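Re: [erkovness-stage] Puppet show at the library – August dates

Hello all,

Zaid Bitar wrote:
> Has anyone heard back from Ploker about the shadow puppet show?
> I've got 26 families asking me at the school gate and I don't
> know what to tell them. Also is it the library or the hall this
> time? Last year's email said both!
> Zaid

Sorry Zaid, I should have posted sooner. Yes, I've heard back, and it's good news! Ploker are coming in August with their new piece, The Lamplighter of Jornport, and they're doing two performances, one at 11am and one at 2.30pm. It's the library this time, upstairs in the children's room, so please ignore anything that says the hall (I think there's still an old poster in the bakery window).

I saw an early run of it in the spring and loved it. It's a bit spooky in the middle – there's a storm, and the lamp goes out – but my niece is five and she was fine, she just held on to my sleeve. There's a lot of singing. You'll have the harbour song in your head for a week.
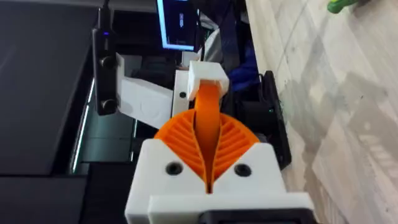

TICKETS AND SEATS

Tickets are free but you do need one, babies included. Ask at the library desk or ring them after ten. They've printed 300 leaflets and I have most of them in my hallway, so if you can take a bundle round your street, please shout. The far end of Erkovness never gets any.

Cushions at the front for the little ones, chairs behind. If you need a space for a wheelchair or a buggy, tell the desk when you book.

Zaid, you asked me off list whether they'd do a workshop as well. They would, but it's extra and we haven't got the money this year. I'll ask again for the winter one.

I've pasted the bit from the newsletter underneath for anyone who missed it.

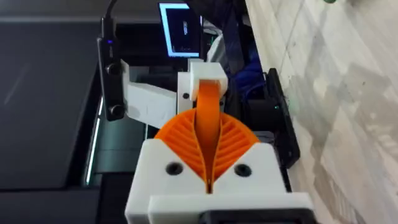

Words: Ľudovít Danko, for the Zelenák newsletter

Ploker have been touring family shows since 2000, and this is their first new story in a long while. It follows a girl who takes over her grandfather's lamp round on the night the boats are late home. The show lasts just under an hour with no interval, and the puppeteers stay on afterwards to chat and let children try the puppets behind the screen.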